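Wivura 2-quart countertop crock: a review after one winter

I bought the Wivura in February, mostly out of spite, after a third batch of cabbage went soft in a mason jar. My neighbor Bülent Gezer has been making pickles longer than I've been able to drive, and he told me to quit fussing with jars and get a proper crock with a lid that drops down inside. So I did, and I have eaten more sauerkraut since then than in the previous 33 years of my life!

First, the kraut itself. I shred one big cabbage, salt it, squeeze it hard with my hands and leave it on the counter for 9 days. In a jar I was always burping the thing and chasing floating bits. In the Wivura the inner weight holds everything under the brine — I look at it once a day, out of curiosity more than duty. The flavor is rounder too, with a crunch I never got before. Caraway is great in it. Juniper was a mistake. 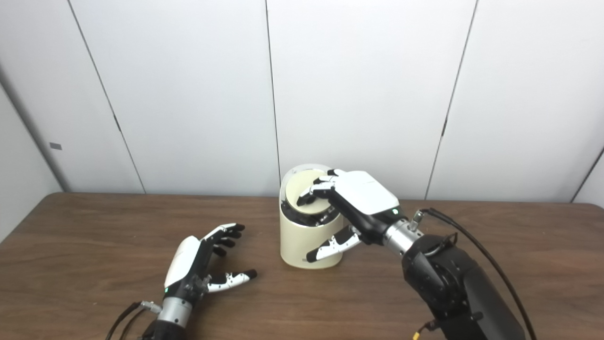
A cream-colored container with its pale beige lid tilted in the opening.

Turnips came next (the pink kind, with a slice of beet), following the recipe card from Başaran, the little grocery on the corner of my street. They were ready in under a week and gone by Tuesday. Then green tomatoes, then garlic cloves in honey, which I'd tell anyone to try.

Complaints? A couple. The weight is a hair too wide and takes some wiggling to get out with wet fingers. The booklet is thin and assumes you own a kitchen scale. And 2 quarts sounds like plenty until people find out you have pickles.

I also borrowed a Dinska, the tall one with the water channel around the rim. It's lovely and it seals better, but it's heavy, it won't fit under my cabinets, and the water dries up if you go away for a weekend. For big fall batches I'd pick the Dinska. For everyday use the Wivura wins easily — mine has hot peppers in it right now, with two more days to go.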